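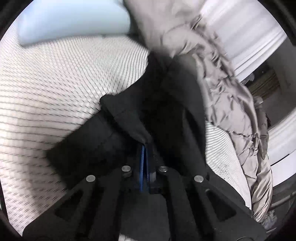
Can you keep Lent if you've already blown it by the second week? I think you just start again from wherever you are, same day if you can, and don't add the missed days on the end like a parking fine.

That's what I wrote on the back of the bulletin anyway. Not sure it's sound theology. It's what I've got at 6 in the morning.

So. Ten minutes of quiet, every morning, before the phone. That was the whole promise. Didn't give up sugar, didn't give up wine, figured ten minutes was so small I couldn't fail at it. Failed at it four times already. Once slept through. Once read the news first and then was too mad to sit. The other two I don't even have an excuse, just walked past the chair.

Sat today though. Psalm 130, out of the depths. Got as far as "more than watchmen for the morning" and stuck there, kept saying it over. I worked nights at the Miltent plant for two years and I know what that wait is. You don't hope for morning, you know it's coming, you're only tired. Never thought of that as faith before. Maybe it is. Wrote it down so I don't lose it.

Then thought about the furnace. Then about lunch. Then the psalm again for maybe a minute.

The evening thing at Prirnemton – soup supper and then the talk. Roads were bad and I nearly turned back at the bridge. Around 60 people, more than I expected. Bean soup, too salty, good bread. The talk was on the prodigal son and I groaned inside, heard it 200 times. But she did it from the father's end, how he must have been looking down the road a long time already to see the boy "a great way off". All those ordinary days of looking and no boy. Luke doesn't give those days one line. I had to look at my shoes for a while.

Thought about my brother obviously. Haven't called since October. I keep telling myself it's his turn. Whose turn was it in the parable. Well.

Didnt call. It was late there. Tomorrow.

Other thing – the Rusu collection. We're supposed to raise 4000 dollars by Easter for the well and the roof on the school, and the basket went round and I put in a ten and felt pretty fine about it, then drove home past the place where I'd spent three times that on dinner last weekend without blinking. Not going to beat myself up. But I noticed. I think noticing is most of what these weeks are doing to me so far. Not holier. Just catching myself more.

Confession is on the calendar for the week before Palm Sunday. I want to go and I don't want to go. Last year I made a list, like groceries, and read it off, and came out feeling like I'd filed something. This year maybe no list. Maybe just say the one thing. It's always the one thing really and the rest is packing around it.

Finished the Wanen booklet too, the little green one from the rack by the door. Some of it is thin. A lot of "imagine yourself beside a lake". I don't do well beside imaginary lakes. But there's a page in the middle on praying when you're bored that I'd keep the whole book for. It says boredom isn't a sign you're doing it wrong, go on sitting there, you'd sit with a sick friend who had nothing to say. Copied that onto a card and put it by the coffee.

Mom used to pray standing up at the sink with the water running. I asked her once what she said and she told me mostly "help" and mostly "thanks". I was about twelve and thought that was lazy of her. I'd give a lot now to have her kind of lazy.

Have to leave in a minute, keys are somewhere. Things to remember –
call him, before noon, he's better before noon
bread for the next supper, I signed up, two loaves
find out if they need drivers for Good Friday, the older folks can't manage that hill
return the casserole dish!!
Psalm 130 again tomorrow, the rest of it, there's a bit on mercy I skipped over becuase I was watching the clock

Sat nine minutes today if I'm being strict. Calling it ten.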